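Stovgate opens bookings for path survey robot

Stovgate has put its Flenura path survey robot up for hire, with councils and parks departments able to book it from 24th January. The wheeled unit records surface wear and edge growth on footpaths, and a report follows within 4 days.

Hire runs for 2 or 12 weeks – training is included in both. "Most crews pick it up in a morning," said product manager Tamunoemi Ojo. 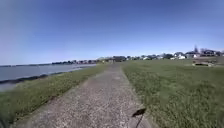 A gravel and concrete footpath beside the water, seen from a fixed camera.

Orders for outright purchase open in September.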